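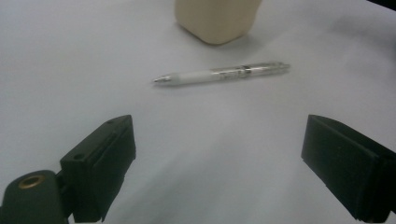 Papers > Manipulation > Hand-held grippers > Section 4

4. Comparing the two finger sets

Figure 3. View from the wrist camera of the hand-held tool, Grotley fingers mounted, mechanical pencil on the tabletop.

I went into this comparison expecting the finger shape to matter a lot less than the camera, and I was wrong, so let me walk through how we set it up before I get to the results. We had two finger sets on the bench, the Grotley and the Sedanley, and both bolt onto the same hand-held tool. The camera, the lens and the trigger stayed put the whole time. Only the fingers changed, and a swap takes a couple of minutes if you don't drop the screws (I dropped the screws).

The Grotley fingers are the dark green ones in Figure 3. They have a blocky jaw with beveled edges, and we like them because they're easy to print and hard to break. The Sedanley fingers are thinner and come to a soft point. I had used them on cables back in April and was already pretty fond of them, so take my enthusiasm with a grain of salt!

4.1 Objects and trials

We picked 16 small objects, all things you'd find in a desk drawer, and collected 1518 pick attempts in total, split evenly between the two finger sets. The pencil in Figure 3 turned out to be my favorite test object. It's skinny, it can roll, and the barrel is clear, so the camera sees the table and the insides of the pencil through the plastic. The rubbery grip near the tip gives you a much friendlier place to grab than the barrel does, and I wanted to know if people would go for it without being told. Mostly they did.

Each attempt began with the tool held over the table and the fingers open. The operator came down, closed on the object, lifted it to the height of a tape line on the back wall and held it there for a slow count of three. If it stayed put, we scored a success. If it slid but didn't fall, we still scored a success and wrote "slid" in the notes column. I went back and forth on that rule and I'm still not totally happy with it.

4.2 What the camera gets to see

My biggest worry with the Grotley set was how much of the picture the fingers eat up. They fill a good chunk of the lower part of the view, as Figure 3 shows, though the gap between them stays wide open and you can see plenty of table through it. Once the fingers start to close, that gap shrinks fast, and with a flat object it can vanish right when you'd most like to see it. The Sedanley fingers leave more table showing at every opening width.

We trained one policy per finger set with the Bailly controller, same settings for both, and ran each on the arm for 12 rollouts per object. Lighting was soft and even on a pale surface. We did try a darker mat for one afternoon, but the green jaws blended into it so badly that I pulled those runs from the comparison and kept them for the appendix.

4.3 What we found

For chunky objects I couldn't tell the two apart. The Grotley policy came in a little rough on approach and the wide pads cleaned up after it, which is a nice thing for a finger to do for you. Thin objects were another story. On the pencil the Sedanley policy lined up better before closing, and when the Grotley one missed, it nearly always missed the same way, with one jaw touching down early and nudging the pencil into a roll.

Then again, once the Grotley jaws had the pencil, they had it. Out of all the notes marked "slid," the large majority came from the Sedanley side, usually on smooth plastic. I tried gluing a strip of Kikdale grip tape to the tips and the sliding mostly went away, but the tape peeled after a day of use and I got tired of replacing it.

We also threw out 477 extra attempts recorded before we fixed a loose camera mount. They aren't part of the total in 4.1. The wobble was small enough that I missed it on playback and only caught it when the calibration board came back looking wrong, so we now check the mount at the start of every session and again after any finger swap.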